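Section 4. Setting Up Your Ollach Coil Feed Line for the First Run

Welcome back, and well done on getting the decoiler bolted down! This part takes a little patience, but if you go slowly the first time you'll find that every coil change afterward feels like second nature.

Before you begin, have the Buncombe gauge block and the 60 mm wrench within reach, and ask everyone to step outside the yellow floor line.

1. Turn the main switch to OFF and hang your lock on it.

2. Lower the coil onto the mandrel and expand the jaws until the pressure dial reads 55 bar. The needle likes to settle back a touch — wait for it, then top up.

3. Swing the hold-down arm over the coil and cut the outer band from the side, never from the front.

CAUTION: Banded steel can spring open with great force. Wear your face shield and cuffed gloves for steps 3 and 4.

4. Feed the strip by hand through the Pevon straightener until it passes roller 2, then close the top rollers evenly on both sides.

5. Remove your lock, switch to JOG, and bring the strip up to the shear stop in short taps of the green button.

6. Set the length counter to zero and run one blank. Check it against the gauge block before you go any further, even if you're in a hurry (we know, we've all been there).

Note: Coils over 2,813 kg need the outboard support described in Section 7.

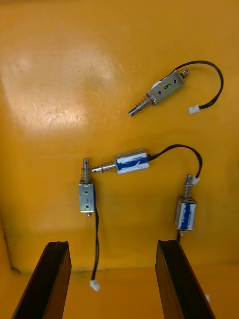

Fig. 4-3. Small push-pull solenoids with spring return and white connectors.

7. If the blank is square, switch to AUTO and let the line run at low speed for the first few minutes while you listen for any chatter at the Lindqvist shear head. Should you hear some, stop the line and go back to step 4.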